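Life & Leisure > Home Life > Features

Search stories Search

The Winter I Learned to Love Cold Lake Water

214 shares 37 comments

I grew up two hours from any lake worth the name, so I came to cold-water swimming the way most people come to it these days, which is to say a friend wouldn't shut up about it. Mine had moved to Wondevton for work and kept sending me messages at 6 in the morning with nothing in them but a number. Thirty-nine. Thirty-eight. It took me a week to figure out these were water temperatures and that she was bragging.

So in January I drove up with a borrowed robe and the wrong kind of socks.

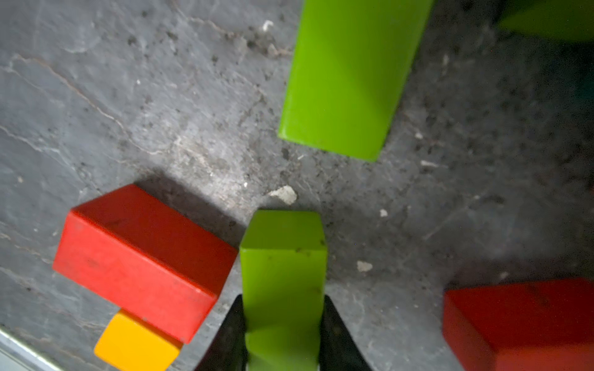

Oľga Kratochvíl
Contributing Writer

Wondevton sits at the narrow end of Lake Gristel, and if you've only seen it in summer you'd hardly know the place. The ice cream windows are boarded up, the parking is free (free!), and the one diner that stays open does a split pea soup I still think about. The swimmers meet at the old boat ramp at 7. There were 23 of them the morning I showed up, ranging from a high school kid in a hoodie to a retired mail carrier of 68 named Botha, who was already in up to his neck and chatting about gutters.

I'd like to say I walked right in. I stood on that ramp with the water over my ankles for so long that two people went in, got out, dressed and started on their coffee. My feet hurt in a way I hadn't expected, a deep toothachy sort of hurt, and then they stopped hurting and I liked that even less. Botha told me to breathe out like I was fogging up a window. I did, I went under to the shoulders, and I said a word my mother reads this magazine too faithfully for me to print.

I lasted maybe a minute. But oh, the getting out! My skin was the color of boiled ham and I was grinning at strangers. Somebody handed me a mug of sweet tea and I shook so hard I wore half of it. The shaking, I learned, comes later than you'd think, so you want your clothes laid out in the order you'll put them on, and nothing with small buttons.

I've been back 9 times. I have my own robe now, plus a wool hat that lives in the car and smells like it. In between I've tried a few other spots, including the public pier at Grikavholm, a town of some 3,000 people with a proper ladder and a changing hut with a stove in it. The stove was lit. I nearly moved there.
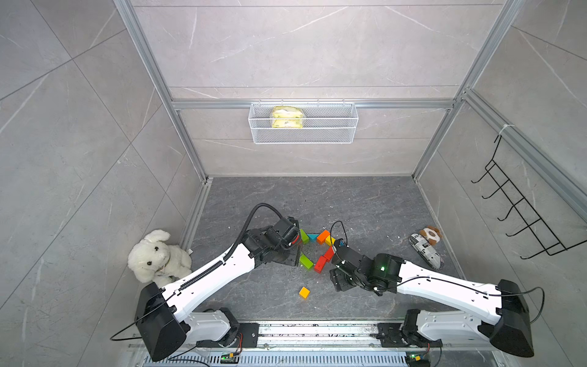

How long should a beginner stay in?
A minute or two is plenty for a first dip, and you should get out while you still feel good. Check with your doctor first if you have any heart trouble, and never go in alone.

My friend, meanwhile, has quit. She says her hair never dried right and she's taken up indoor climbing. She still texts me at 6, though, to ask what the lake's at, and last week I got to write back thirty-six.

37 comments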